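The Kullard

Jocelyn Sison did not believe in the forty-minute programme. She had owned three dryers before the Kullard and each one had promised her a time and taken another. The man in the shop had said this one had a sensor. She had asked him what it sensed. He had said dampness, more or less, and gone to fetch a colleague.

So when Rodel Marquez from upstairs knocked to say that his jeans were in her machine and would she mind giving them a look, she minded on principle. She had given him a key in May for emergencies. A pair of jeans was not, to her way of thinking, an emergency.

"It says they're done," he said. "It's been saying it for a while."

"It would say that."

She went through to the utility room with her glasses pushed up on her head. The dryer sat on top of the washer, where her sister Mylene had told her never to put it, and the lint filter was exactly where the instructions claimed it would be. She granted it that much. 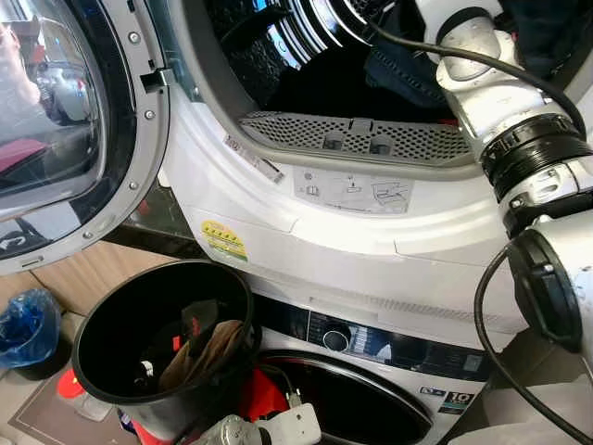
"Do you have to clean the filter every time?" Rodel asked.

"Every load, before you put the next one in. The fluff blocks the air and then it runs half the night and you pay for it."

He nodded the way people nod at advice they have no intention of taking. Jocelyn had seen that nod from a husband, two lodgers and a man from the gas board.

She put her hand in among the denim. The legs felt all right. The waistband was another matter, and the pockets were worse – cold, heavy, like something left out on a line in fog.

"Done, is it?" she said.

"The outside's done."

"I don't wear the outside of my trousers, Rodel. I wear all of them."

He had an interview at Prerngate in the morning, he told her, and they were his good ones. She wondered what sort of place interviewed a man in denim and whether it paid. Sumathi Gounder's boy had gone for a job there and had come home with a pen.

"Who washed them?"

"I did. In yours, underneath." He had the grace to look at the floor. "On the quick one."

The quick one. She might have known. It spun as though it had somewhere else to be, and whatever went in came out twisted round itself with half the water still inside. Mylene swore by it, but Mylene also swore by vinegar.

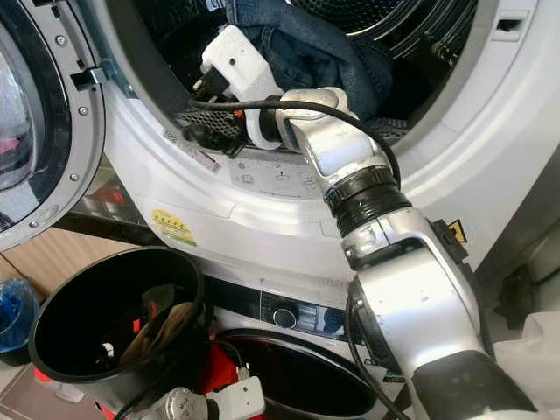
Denim wanted a proper spin, then a good shake, then turning inside out so that the pockets hung free. Her mother had taught her that with a mangle and a bucket, and no sensor had come into it. She told Rodel as much while she pulled the pockets through, and he said it was very interesting.

"It isn't interesting. It's only right."

She gave the legs a crack that made him step back, and put the jeans in again on the timed setting, which she trusted slightly more because it made no claims about knowing anything. Then she made tea. He asked if an hour would do it.

"The machine will say so," said Jocelyn. "I'd bring a hairdryer."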